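We use cookies to remember your preferences and count visits. Accept all | Manage settings

Rarncombe Repair Room Votes for Square Corners

Apr 16, 2025

The shared workshop behind the old feed store in Rarncombe has a new rule, and it concerns right angles. As of this week, anyone building a frame on the big blue-covered table must put a bracket in the corner before calling it a corner.

The rule comes after a winter of leaning. Members have been making shelving, plant stands and one ambitious rabbit hutch out of slotted aluminum rail, which the workshop buys by the bundle and sells on at cost. The rail is light, clean and forgiving. It is so forgiving that a person can bolt four pieces into a diamond, carry it home and not notice until the plants slide off.

"I had a shelf that was square on Mondays," said Fernanda Valente, who joined last August and has built 7 pieces of furniture, two of which she still admits to. "You learned which side to walk past it on."

Triangular gussets, the little brackets that sit inside a joint and keep it from folding, had been in a drawer the whole time. The drawer was labeled PINTO, after a supplier that has not delivered to Rarncombe in years, and most members took it for somebody's lunch.

Ebise Wako found them while looking for a tape measure. She now teaches the Saturday session on frames, a two-hour affair in which the first 28 minutes are spent cutting rail and the rest is spent measuring diagonals. If the two diagonals match, the frame is square. If they don't, it goes back on the table, and its maker gets a sympathetic cup of tea.

Opinion on the rule is not unanimous. Jana Bauerfeind, a longtime member, pointed out that her unbraced coat rack has been standing since before the workshop had heat. It has been standing against a wall, Wako replied, and the matter was left there - as was the coat rack.

The fabric on the table stays, by the way. There was a motion to go back to bare wood, on the grounds that small screws roll into the creases, but blue won comfortably. Silver rail shows up well against it, and it saves the finish from scratches.

Frame sessions run Saturdays at 10 and cost $2, brackets included. Some 70 gussets are left in the drawer, which has been relabeled. Bring your own hex keys if you have them, and sign up on the sheet by the door. Anyone with a leaning shelf is welcome to bring that too, provided it fits through the side entrance. The hutch did not.

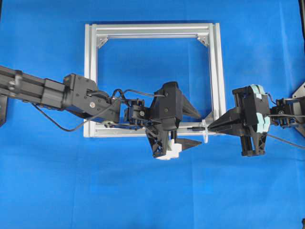
Contact the newsroom | © 2025 Rarncombe local news | Back to top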